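Cunstead Worker pedal bin: nine months in

I never planned on having opinions about trash cans. For most of my working life the can under the desk was just there, somebody emptied it, and I went home. Then in December we moved our little office into the top floor of the old Canpolat building, and suddenly I was the person with the supply budget and a login for the catalog, and I had to pick bins. So I picked bins! And now I've lived with them long enough to tell you what I think.

The one I ended up with is the Worker, from Cunstead. It comes in a small, a medium and a large, and I bought the medium for the main room and a small for the restroom. I paid 141 for the two of them together with shipping, which made my boss go a bit quiet, but the bargain bins at our old place had been replaced so many times that I was ready to spend the money once and be done.

Let me start with the pedal, since that's the whole point of a pedal bin. It's good. It's a firm, slightly springy push, and the lid comes up far enough that you can drop in a lunch container without tilting it. My old bin at home (a Ditau, the tall skinny one) only ever opened about as wide as a mailbox, and I got so used to poking stuff through the gap that I did it with the Worker for the first week out of pure habit. You don't have to. Stomp, drop, done.

What I don't love is how the lid comes down. It isn't a slam exactly, but there's a clack to it, and if you have a phone call going at the next desk you'll find yourself easing your foot off like you're parking a car. The catalog calls it "quiet closing." I'd call it medium closing. I stuck two of those little felt dots meant for cabinet doors on the inside corners and that took most of the clack away, and they've stayed put all summer, so for the price of a pack of felt dots I can't complain too hard.

Bags are where I have the most to say. The medium has an inner ring that's supposed to hold the bag and hide the edges, and it does hide the edges, very nicely. It holds the bag only if you've bought the right size bag. Our old ones were too short by maybe the width of two fingers, so every time anything heavy went in (coffee grounds, mostly, we drink a shocking amount of coffee) the whole bag slid down and took itself out from under the ring. Then you're fishing around in there with a pencil. I gave in and ordered the Cunstead liners, a carton of 600, and they fit perfectly, of course they do. They're also more expensive than they ought to be. A friend who manages a dentist's office uses plain tall kitchen bags and ties a knot in one corner to take up the slack, and that works too, though it looks a little scruffy if you're fussy about that kind of thing.
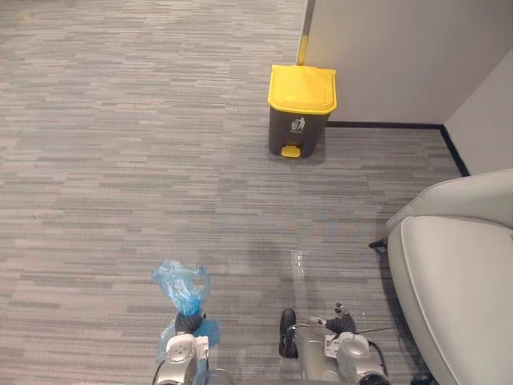

Cleaning is easy enough. The inner ring lifts straight out, and the body wipes down with dish soap and a rag. I do ours every couple of weeks, or sooner if somebody has thrown out soup. Please don't throw out soup. The one spot that collects gunk is the hinge at the back, where crumbs get in behind the lid and sort of cement themselves. An old toothbrush gets them out. I wish the lid popped off so I could run it under the faucet, and I did try, and I heard a creak I didn't like and stopped trying.

Smell! I should talk about smell. With the lid down you get very little of it, and that surprised me, considering there's no rubber seal or anything fancy. Banana peels in August were fine until the next morning. Tuna was not fine, but tuna is never fine, and I've started walking mine out to the dumpster like a responsible adult.

A word on stability, because I've read complaints. Somebody on an office supply board wrote that theirs skates across the floor every time they step on the pedal. I believe it. On our hard kitchen floor the small one will scoot if you stomp it at an angle, and I ended up putting a square of that rubbery shelf liner underneath. On carpet I haven't had any trouble with the medium. If your floors are slick, budget for the shelf liner, or put the bin up against something so it has nowhere to go.

I had one real problem, and it was with the small. After a few weeks the pedal went floppy and the lid only came up halfway. I called the customer service number, waited 17 minutes listening to pan flute music, and got a very nice woman who had me flip the thing over and look for a metal rod that runs along the bottom. It had jumped out of its clip. She talked me through snapping it back in, and she mailed me a spare clip anyway, free, in a padded envelope that showed up before the weekend. The rod has behaved ever since. I still have the spare clip in my pencil cup and I feel weirdly rich about it.

If you call them, have the part number ready. Ours was 1027 and it was molded on the underside in letters the size of ants, so bring a flashlight and somebody younger than you.

Would I get the large? I looked at one in a showroom and thought it was too much can for an office our size. It's the same lid mechanism with a longer reach, so the clack is a bigger clack. For a break room with a real lunch crowd, sure. For us, the medium fills up at a pace that makes somebody take it out before it turns into a science project, and I consider that a feature.

Things I'd change: a softer close, a lid that comes off, and liners that don't cost like they were sewn by hand. Things I'd leave alone: the pedal, the ring, the wide opening, and the lady on the phone. Four stars out of five for the medium, and three and a half for the small on account of the rod.

Posted Sep 3, 2001

P.S. A couple of you wrote to ask if the Worker fits under a standard desk. The small does, with room for your feet. The medium fits too, but then the lid bumps the underside of the desk before it's all the way open, and you're back to poking things through a gap. Put it out in the room where you can get at it.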